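Knit cover creeping down over the knuckles on a Plotari hand, how do you keep it put?

Posted by utau_bench, 18th January
14 shares | 9 comments

We have a Plotari hand on the end of the arm in our Utau cell, picking light things out of wooden crates and shelves, and I love it to bits. It runs with a dark knit cover over the palm and the back of the hand. Fresh on, the cover is perfect. After a morning of work with the fingers pointing down it has crept towards the knuckles, and then the outside finger starts to feel lazy when it closes. It doesn't fault, it just gets there a bit later than its neighbours.

Pulling the knit back by hand cures it until the next long run. I've tried a rubber band over the cuff (bad, it left a groove) and a strip of tape (worse, fluff everywhere). Should I be buying a smaller cover, or am I putting this one on wrong? And how often do people wash theirs? The leaflet says nothing about washing at all.

Vlastimil Vrabec
31 likes

Oh, I'm so pleased somebody has asked this! I look after the hand at Bralldale and the cover was my winter hobby last year. Don't buy a smaller one yet. A tight cover pulls on the finger bases and you swap one lazy finger for several. Nearly always it's the way the knit has been shared out over the hand when it goes on, so try this first.

1. Park the arm, hold it stopped, and turn the hand so the fingers point straight down. I know it's easier to dress with the fingers up (like a glove, we all did it that way), but the knit settles differently once it hangs and you may as well see it hang.

2. Work the spare cloth back from the fingers before you touch the cuff. Go finger by finger, then do the thumb last. What you want is the silver bracket of every finger out in the open, and the cloth stopping at or behind the short black piece it grows out of. Check the wrist camera picture while you do it, it sees the knuckles far better than you will from the side of the bench. In the first picture, look at the finger on the right: it's partly tucked against the knit and its silver joint is only partially showing. In the second, look lower left, where the knit has made thick folds and a rolled bulge like a cuff near the thumb. Those are the two places I always go to first.
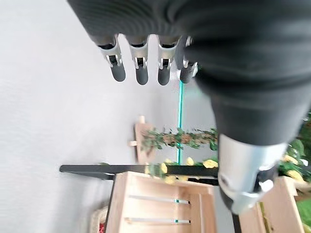
Same place, different moment:
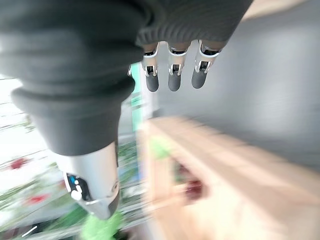 3. Flatten any roll with your thumb, pushing it towards the wrist. A roll is stored cloth, and every time the thumb swings it will feed a little of that cloth forward.

4. Two loose stitches through the cuff and round the wrist ring, in ordinary cotton. Cotton is weak, which is lovely, as it snaps before it can drag on anything.

5. Open and close the hand slowly with nothing in it, then again at working speed. Watch the outside finger and the thumb. If the knit moves more than the width of a rib, go back to step 2.

As for looking after it: I take ours off every 200 hours, cool hand wash, dry flat, never on a radiator. While it's off, go over the joints with a soft dry brush and pick the fluff out of the pins with tweezers. You'll be amazed what lives in there. At 3000 hours I put a new one on whatever state the old one is in, and the old one becomes a very good duster.

One more thing, do your finger zeroing with the cover ON. I spent most of May zeroing bare and dressing afterwards, and wondering why my closes were soft.

knitwise_nell
6 likes

Everything Vlastimil said, and check which way the ribs run. If the cover is on a quarter turn out, the stretch goes the wrong way and it will creep however nicely you stitch it. Ours did exactly that and I was so chuffed when I spotted it.

greasegun44
0 likes

just cut it shorter mate

utau_bench (original poster)
4 likes

Not cutting it, ha. Took it off and redressed it fingers down, and there was a whole fat roll sitting by the thumb that I'd never noticed. Flattened and stitched now. It's had one short run and the outside finger closes with the rest, long run tomorrow! Nell, what do you do about the ribs where they go round the thumb, do you let them twist?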